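Progress report to the Adonel Fund
Bottle return and refill pilot, Pondis district
Prepared by Tariq Marwat, Vikance
Feb 19, 2022

1. Status

The pilot is on schedule for collection and behind schedule for washing. Eleven shops now accept returns, which meets the target in the grant agreement. Shops joined in two groups, and the second group started without the printed shelf labels. Labels have since been delivered to all of them.

Returns in the reporting period came to 2735 bottles. Of these, 362 were rejected at intake, mostly for cracked necks or solvent smell. The rejection rate is higher than the planning figure and is discussed in section 3.
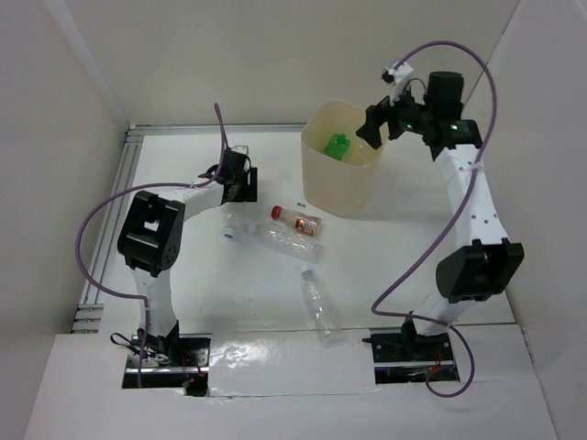
The deposit remains at the level set in the original proposal. Shop owners asked for a higher rate on the larger size. We have not agreed to this, as it would require a second set of receipts and a change to the register software at every site. The question will be reopened after the April review.

2. Collection and transport

Pickup runs twice a week on a fixed route. The route was changed once, to avoid the bridge works on the north side, and the change added a short detour but no extra driver hours. Crates are exchanged one for one – a full crate out, an empty crate in – and drivers sign a paper slip at each stop. Three slips were missing at the last reconciliation. Two have been recovered from the shops.

Storage at the Bukhari depot is adequate for current volume. If returns rise by more than half, the side bay will be needed. The landlord has given verbal consent and a written amendment to the lease is being drafted.

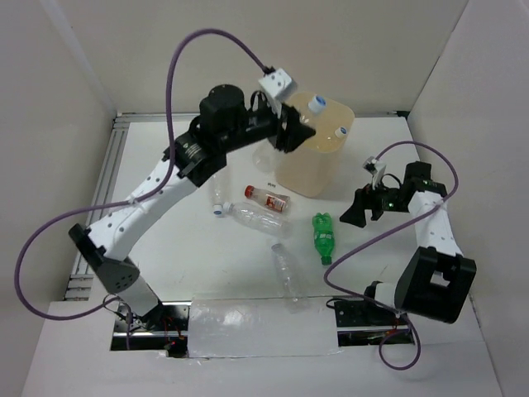 3. Washing and rejection

The wash line was out of service for nine working days while a pump seal was on order. Bottles collected during that time were held unwashed and are being cleared in date order. The backlog stands at some 200 bottles.

Most rejections trace to a small group of shops where returns are accepted at the main register and not checked. Staff there have been given the one-page inspection guide. A short visit to each shop is planned before the next report.

Label adhesive continues to be a problem on the older stock. A hotter rinse removes it but shortens the life of the caps. We are now removing caps before the rinse and replacing them at filling.
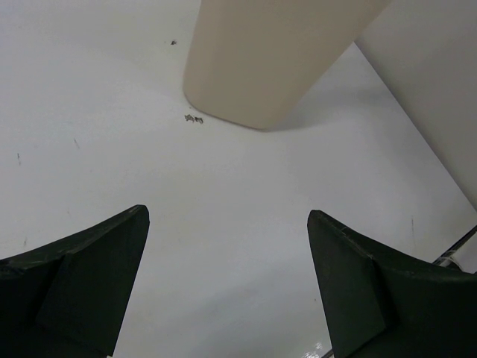
Figure 3.

4. Budget

Spending is under plan on transport and over plan on repairs. The pump seal and the call-out fee were charged to the contingency line. No transfer between lines is requested at this time.

5. Next period

– Clear the wash backlog.
– Complete the shop visits and repeat the intake count.
– Sign the lease amendment for the side bay.
– Submit the deposit question, with shop comments attached, for the April review.

The signed driver slips and the repair invoice are held at the depot and can be sent on request.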